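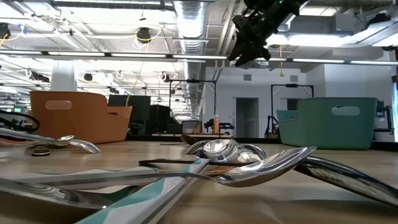
Juwita Latuheru, cell upkeep

2021-12-08

Spoon cell is back up! New fingertips on the Skolley gripper, the pointed pair Zahira Halim cut in May and never got to try. Two screws per finger, snug, then re-zero with the jaws closed - skip that and the width reading drifts.

Shiny bowls still fool the depth camera. Overhead lights land right in them, and in a pile like today's you get bright ovals and even a grid. Dropped exposure to 30 and I love how much cleaner the handles come out.

Counter read 847 at restart. Orange bin left, green bin right, same as the Teltemlow layout. Zahira - spare tips are in the top drawer.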